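Vedau Home Forum > Kitchens > Layout and Surfaces

Thread: Marble island, four years in. Was it worth it?

gravelpit_gus
We are about to sign off on a kitchen and my wife wants a marble island. I want anything else. The quote from Domby has the marble at a price I had to read twice, and the quartz is $1,101 less, which would buy a lot of lemons I could then set down anywhere I liked. Does anybody who has lived with marble still like it? I'm after people who cook, please. My sister-in-law has had hers since forever and it looks perfect, but she eats out.

tilly_underhill
Four years, honed, white with gray. I cook every night. It has etch marks from wine, vinegar, a tomato, and something my son denies. After the first year you stop seeing them. The first one made me cry in the pantry.

Sealing does nothing for etching, by the way. The sealer is for stains. The salesman will let you believe it covers both.

BackburnerBob
Quartz. Next question.

gravelpit_gus
Bob, I am printing that out and leaving it on her pillow.

Felista Magesa
I'll speak up for the other side. We put in a long slab with no sink and no cooktop cut into it, and I would do it again tomorrow. I roll dough on it. It's cool, it's flat, and the dough lets go of it better than it ever did on the old laminate. Polished shows every etch, honed hides most of them, and if you're a person who can own a leather bag and let it get scratched, you can own marble.

What I would change is the overhang. We did 9 inches for the stools and should have done 14. My knees have opinions. Also the walk from stove to fridge now goes all the way around the thing, like an airport.

Gray and white, soft veining, if it helps your wife's case:

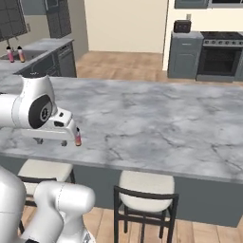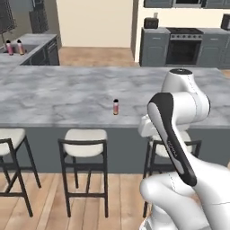
And before Bob says it, yes, I wipe it down constantly. I wiped down the laminate constantly too. The laminate never thanked me.

BackburnerBob
I was going to say it. I'd also like to say that a countertop you have to be emotionally mature about is a countertop with a problem. I set a hot pan on my quartz every day.

tilly_underhill
Bob, please stop setting hot pans on your quartz. The resin scorches. My neighbor has a brown ring the size of a saucepan and a fruit bowl that can never be moved.

BackburnerBob
It's been fine.

tilly_underhill
So was hers, right up to the ring.

mohair_and_mortar
Former stone fabricator here, 40 slabs a month in the busy years. Both of you are a little right. Heat is harder on quartz than people think, and acid is harder on marble than people are told. Gus, some things to ask before you sign:

Where does the seam go? On a long island there may be one, and on a veined stone you want to approve the layout on the real slab, with tape on it, in daylight.

What edge? An eased edge chips less than a sharp square one. Every fancy edge profile is a place for flour to live.

Who holds the slab once you've picked it? At Domby you used to be able to put your name on one. If they now say "similar to sample," walk.

Also think about quartzite. It's a natural stone, the true stuff doesn't etch, and plenty of it looks like marble. Plenty of what is sold as quartzite is marble too, so bring a piece home and leave a lemon slice on it overnight.

gravelpit_gus
This is the most useful thing I've read in weeks and it has now cost me money, because she read it over my shoulder and wants to go see quartzite.

Felista Magesa
Good for her. Mohair is right about the seam. Ours lands where the veining is busiest and guests have never once found it. I can find it in the dark.

pennywhistle77
Can I ask about stools while everybody's here? We bought the Flalevden ones with the pale cushions and they looked great until November, when my nephew discovered blueberries. Do people with light seats have a secret, or do they just not have nephews?

Felista Magesa
Removable covers, two sets, one always in the wash. If yours are stapled on, an upholstery place can put a zipper in. Mohamedi did that on our old dining chairs for less than I expected, and they were nice about the state of them.

BackburnerBob
Or black vinyl. You can hose it.

pennywhistle77
Bob, what does your house look like?

BackburnerBob
Clean.

tilly_underhill
Apart from the ring.

BackburnerBob
THERE IS NO RING.

gravelpit_gus
Update for those keeping score. We went to the yard and did the lemon test on three samples. Two were quartzite. The third was "soft quartzite," and by breakfast it had a perfect dull circle on it with little segments. We also looked at marble again and I'm sorry to report that I liked it. She did not gloat, which was worse.

Current plan is quartzite on the island, cheap laminate on the run by the stove where I do my damage, and an overhang of 14 inches in honor of Felista's knees. Waiting on the new quote.

mohair_and_mortar
Ask what's holding up that overhang. At 14 I'd want steel under it, and get it in writing who supplies the brackets. The stone people will say the cabinet people and the cabinet people will be at lunch.

gravelpit_gus
Called. The cabinet people were at lunch.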